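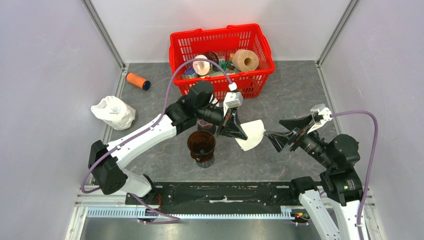
Red basket with assorted rolls at the back of the work surface.

Re: [print-shop] White ink under clear label stock, registration drift

On Tuesday, July 29, 2025, a list member wrote:

> We run Dandia clear film on the Jover and lay white first, then color.
> The first labels are fine. By label 200 the white shows as a thin line
> on the leading edge, and by the end of the roll it is bad enough to
> reject. The shop that sold us the film says it is the printer. Paper
> stock of the same width holds register all day. Is there a setting I
> have missed?
>
> Also, does anyone die cut this film on the same pass?

Paper holding register while film drifts points to tension or heat before it points to the print heads. Clear film stretches under load and paper mostly doesn't, so a setting that works on paper can be well off on film.

I would check in this order:

1. Rewind tension. The default media profile is made for paper. Copy it, rename it, and drop the rewind value two steps at a time. Leave the unwind side alone until you have a result.
2. Dryer temperature between white and color. If the film is warm when it reaches the color heads it is longer than it was under the white. Turn the dryer down and slow the web to match.
3. The mark sensor. On clear stock it may be reading the liner and missing the printed mark. Print the mark in black over a white patch and teach the sensor again.

Change one thing per run. Print 100 labels, cut out the first and last, and measure the white edge on both under a loupe. If the gap grows evenly it is stretch. If it jumps around, look at the sensor.

As a stopgap, choke the white. Our file template pulls it in by 2 points on all sides, which hides small drift on solid shapes. It doesn't help with fine text – there we drop the white under the letters and accept a weaker color.

On die cutting: we tried it in February with the Nishad unit in line and went back to a second pass. The film itself cut cleanly, but the matrix tore at tight inside corners, and every tear shook the web enough to spoil the next few labels. Rounding the corners helped. Job 3419 had square ones the client would not give up, so it went to the Cliltanen table cutter and took about twice as long.

Which liner is on your roll, paper or film? It matters for the dryer setting.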